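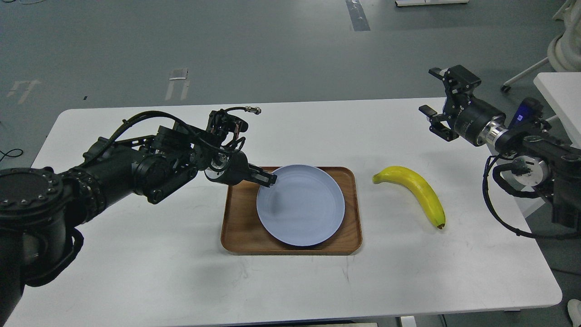
Plate on the tray, banana still on the table, left gripper over the rim.

2018-12-11, open day at the Tamitz building

Writing this up while my feet recover. Notes for myself, for Benedikt, and for whoever gets talked into doing the next one.

Final count at the door was 116 visitors, against the 1,000 leaflets that went out. Lautaro says this is a respectable rate of return for leaflets. Lautaro also ordered the leaflets.

Setup as agreed last week: two arms, one table, the breakfast routine. Plate goes on the tray, banana goes on the plate, both arms lift the tray, tray goes down again, everybody claps. We dropped the cup at the rehearsal (I mean we dropped it from the program, although the other thing is also true).

Morning slot. First run clean. Second run clean. Third run the right arm took the banana too near the stem and it swung like a pendulum all the way over to the plate. Got there, landed crooked, and drew the biggest applause of the day. A man from Lachance asked if the swing was deliberate. I said we were looking into it.

Fourth run, left gripper came down on the rim and pushed the plate instead of pinching it. It slid until it met the tray edge and stopped there, looking pleased with itself. Paused, backed off by hand, restarted. I think the table had been nudged by people leaning on it, because when I checked the offset afterward the whole thing was off by 16 mm in one direction. Re-ran the table calibration over lunch and put tape on the floor at the legs. Should have been there from the start. Put it on the list.

Benedikt did the talking in the afternoon and is much better at it than I am. He also has the patience to answer the same four questions:
- How much did it cost. (He says "less than you think," and they never say what they thought.)
- Can it peel the banana. (No.)
- Will it take my job. (Depends whether your job is putting a banana on a plate slowly.)
- Can I have the banana. (See below.)

On bananas. We bought one bunch and assumed fruit was reusable. It is, up to a point. After a couple of dozen grasps the skin goes dark under the finger pads and then it goes soft, and a soft banana closes the gripper further than the script expects, so the grasp check fails and the arm just sits there holding it with an air of deep thought. Swapped bananas twice. The firm ones with some green at the stem are best. Somebody's kid ate one of the retired ones before I could say anything. Kid seemed fine.

Grip force: started the day on Lautaro's settings, ended on mine. Lower close speed on the right, a longer wait before the lift, and the descent on the left slowed down for the last stretch above the plate. It makes the routine over 16 seconds longer, and Lautaro thinks it now looks sleepy. Maybe. It also stopped shoving the plate. I have saved his version as well, under a polite name.

The two-arm tray lift was the weak part, as expected. When it works it looks great. When the arms disagree by a little, the tray tips, the banana rolls, and the plate thinks about following it. One real drop, around three o'clock. Plate survived, and so did the floor. After that we ran the lift only when the crowd was big enough to be worth the risk, and I stood with my thumb on the stop button, smiling.

Cludo sent two people who filmed everything and asked nothing. The Sedatcombe group came late, stayed longest, and had the one really useful comment: our approach to the plate is straight down every time, so any error in height turns into a push. They tilt the wrist and come in from outside the rim. Obvious once said. I would like to try that before February, when they have invited us to bring the whole thing over and do it on their table, which I am told is not level.

Log counter stands at 1,801 grasps since the last pad change, a good share of them today. Pads look tired. Change before doing anything else.

To do:
- new pads, both sides
- angled approach for the plate, left arm first
- check the tray lift sync, compare with the rehearsal logs
- merge force settings with Lautaro, calmly
- floor tape in the demo kit, and something to keep elbows off the table
- bananas on the project card, ask Benedikt if that counts as consumables

Arms parked and powered down at 18:40. The leftover leaflets are in my office, in case anyone needs 1,000 minus not very many.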